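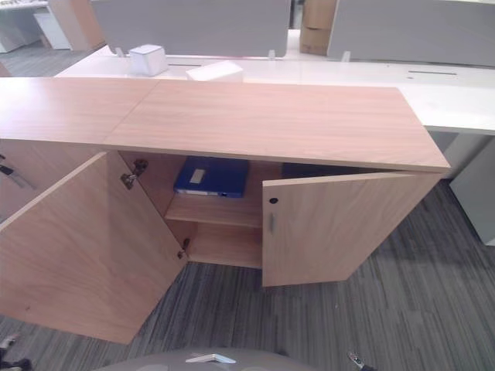 both doors open, binder on the shelf

gunvor_l
Tue 16 October
Ok so this is the low cabinet next to the long white desk. Got it with the office lease, light oak look, two doors, one shelf on the left. Want to turn it into proper file storage but the left door swings way out and I keep walking into it. Anyone know if those cup hinges can be swapped for ones that stop at 90? Also is lying binders flat a bad idea. Only way I've tried so far

dqureshi
Looks like normal concealed hinges. You can get little clip-in angle limiters, no need to swap the whole thing. Measure the cup first tho. We did 18 doors at work with them, took a morning.

ida_k
Lying flat is fine for one or two. Stack more and the rings go out of line and the pages tear at the holes. Move the shelf up and stand them, you've got that whole lower space with nothing in it.

gunvor_l
Shelf might be fixed, haven't looked for peg holes yet. Will check tonite

Annelore P
Disagree with ida. I've had lever arch files on their side for 10 years, zero torn pages. Spine out, label facing you, done. Standing ones fall over the second you pull one.

ida_k
Thats what bookends are for. And yours are probably half full

Annelore P
They are not half full lol

dqureshi
Back to the door - do you have the key for that lock on the right one? If not sort that before you put anything important in. Somebody always bumps it locked.

gunvor_l
No key. Landlord says maybe in a drawer somewhere. Great

daranee
Number is usualy stamped on the face of the lock, really tiny. Take a photo with your phone and zoom in. Ordered mine off the number, 22 bucks for two which is robbery but ok

dqureshi
Or just fit a new cam lock, cheaper

daranee
Sure if you want to get the screwdriver out. I didn't

gunvor_l
Update, shelf has pegs! Moving it up one hole and trying them standing. Limiters on order. Still no key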